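Ticket: Success labels from wrist view do not agree with labels from head view
Project: Gritham (kitchen tasks, learning from demonstration)
Component: labeling / camera selection
Reported by: Huệ Bạch
Status: Resolved, one follow-up open
Opened: 9th July

Summary

We train a small classifier which decides whether an episode is a success. It receives the last frames of the episode, and we have one version for the head camera and one for the two wrist cameras. On the kitchen set the two versions should agree most of the time. After the last import they disagree on 169 episodes from the 1,000 in the validation split. Before the import, in February, I did the same comparison and the number was 9.

I first thought the classifier was overfitted. I now believe the problem is in the input, and I write down all the steps so that the Ellon group can repeat them.

What I expected

In the sink tasks the head camera gives a wide view of the counter. The sink, the dishes to the right of it and the white cloth are all inside, and a person can decide many of the labels from this view alone. The wrist views should help only for the contact part, when the fingers are close to the object.

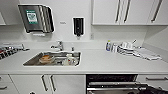

What happened

The wrist version gives "success" with high confidence on episodes where the head version gives "failure". I watched a part of these episodes myself, and the head version was right in nearly all of them. The confidence of the wrist version almost does not change during the episode. This is strange, as the arm is moving and the view should change with it.

Steps I tried

1. Trained the wrist version again with another random seed. The disagreement was the same within a few episodes. So it is not an unlucky training run.

2. Checked the time stamps between the head stream and the wrist streams. Czarnecka (our sync tool) reports no dropped frames and no large offset. I also compared by hand the moment when a gripper first enters the head view, and it fits.

3. Replaced the wrist frames by plain gray frames at test time. The accuracy went down only a little. This was the first real hint: the wrist version uses very little from the frames it is given.

4. Made a saliency map for the wrist version. Nearly all the weight is on the area of the bracket and the shell, and on the brown floor beside them. I had expected the fingers and the object.

5. Opened the raw wrist frames one after another, without the crop of the data loader. I should have done this first. In many of them the gripper's own parts fill most of the view. The part which is useful for a label is small or it is missing. 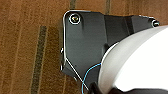 Wrist view, raw frame before crop. Bracket and white shell, floor on the left side.

6. Looked at what the crop does with such a frame. Our loader takes a square from the center and makes it smaller. In a frame like the one in step 5, the center is the black bracket, so after the crop we keep mostly the bracket and lose a large part of the floor. The network then learns which bracket picture came together with which label in the training set. This is a shortcut and it has nothing to do with the task.

7. Compared the config files. The old import used the setting "crop: none" for both wrist streams. The new import template, which came with the Andora release, has "crop: center". I copied the template and did not notice this line. It is my mistake, sorry to everyone who lost time with it.

8. Ran the import again with "crop: none" on a subset of up to 3,000 episodes and trained the wrist version again. The disagreement on the validation split went down, but it did not come back to the old level. So the crop explains one part only.

9. Sorted the remaining disagreements by how much of the wrist frame is covered by the gripper itself. For this I drew a rough mask by hand for each wrist camera. Most of the remaining cases are in the group with high coverage. Also without any crop, some frames show the plate and its screws much more than the room behind them. The finger comes in from the left side, the blue cable goes over the corner, and the wood floor is seen only at the borders.
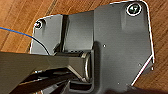

For these frames I do not want the wrist version to vote at all. I added a gate: when the masked area is above the threshold, the wrist score is ignored and the label comes from the head version. When the head version is also not confident, the episode goes to the manual queue.

Result

With no crop and with the gate, the disagreement is back near the February level. The manual queue became longer, but one person can still finish it in a normal working session. The gray frame test from step 3 now gives a clear drop in accuracy, as it should.

Please note that the gate does not make the wrist version better. It only stops it from answering when it has too little to see.

For the Ellon group

If you used the Andora template, please check the crop line in your config before you compare any numbers with ours. The labels made with the old config should not be mixed with the new ones. I marked the old label file as "do not use" and left it in the same folder, so the earlier plots can be reproduced.

Open follow-up

The mask is fixed for each camera, and I drew it with the fingers open. When the fingers close, the covered area changes and the threshold may be a little wrong. I will make a second mask for closed fingers and choose between them by the finger position in the log – this needs a small change in the loader. I keep this ticket linked until the change is merged.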